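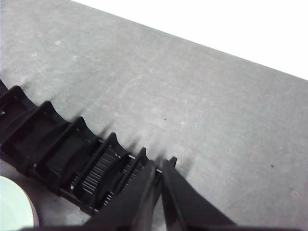
Good Practice at the Table: Gallery
Text by Gizella Major, Stirau workshop. Updated 15 September 2023

On this page we collect the house rules which we follow when a robot handles dishes at the bench. The rules were written in March together with our colleagues from Kuretness, and after that we changed them twice. They do not replace the safety standard of your country. Please read that one first.

1. Approach to the rack
The last 30 millimeters before contact are always made at slow speed, 40 millimeters per second or less. The fingers must not close on a part of the rack if the task does not ask for it. When a finger touches a divider by mistake, the operator stops the run and writes it in the Cabral log, also if nothing is broken.
Check the tips of the fingers at the start of every shift. A worn tip must be changed on the same day.

2. Start position of the plates
Plates are stacked in front of the rack, the right way up, and all slots are free. We use plastic plates in green, pink and blue, so that everybody can say which plate is meant.
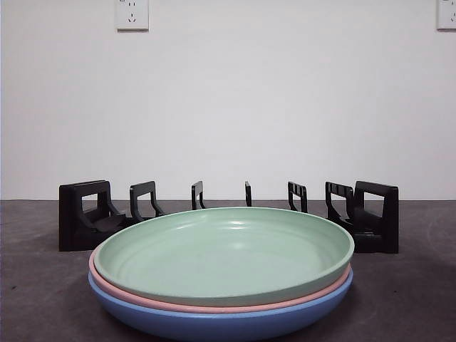 A small offset between the plates is allowed. In the first version of the rules we asked for a perfect stack, but this took too much time, and plates in a kitchen are also not perfect.

3. People near the table
No hands over the table while the arm has power. After a stop, wait roughly 30 seconds before you reach in, and say it aloud to the operator.

Rule 7 of the Stutell sheet (cleaning of the surface) is now under revision. The new text will be added to this page when it is ready.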